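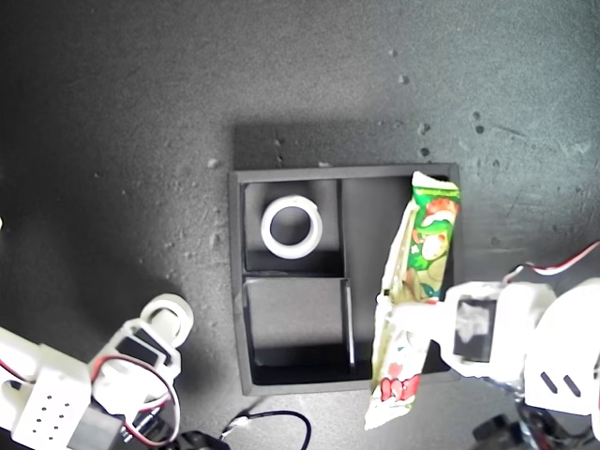
Vorkero tray sorting: equipment plan and data notes

Last updated: October

Covers the equipment request for the Fallau bench at Mundelcombe and the recordings that go with it. Priit Mets keeps the budget. Algirdas Vasiliauskas looks after the recordings.

Task

Two arms, one compartment tray, small mixed items. Items include rings and snack wrappers. Wrappers are the harder case and take up most of the request.

To buy

- Servo motors: 4 spares. One model for both arms.
- Finger wrap: 20 rolls. White only, so new recordings match the old ones.
- Trays: 2, black, same compartment layout as now.
- Cable sleeves: enough for both arms. Length still to be measured.
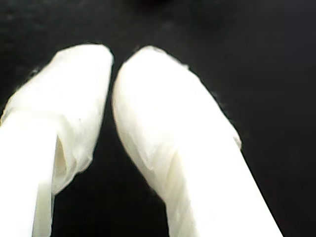

Wrapped gripper fingers, tips nearly together.

Wrap is budgeted as a consumable and the servos as parts. Please don't combine them on one order, as they come out of different lines. Lighting is not in this request. The wrap can wash out to plain white in the close view, and Algirdas wants to try lower exposure before we price a new lamp.

Data

Each episode has a bench view and a close view of the fingers. Episodes recorded after a wrap change carry a new wrap number in the log. Don't mix wrap numbers when comparing grasp results.

Open items

Quote for the trays. Decision on a third arm, which Priit has moved to next year's plan.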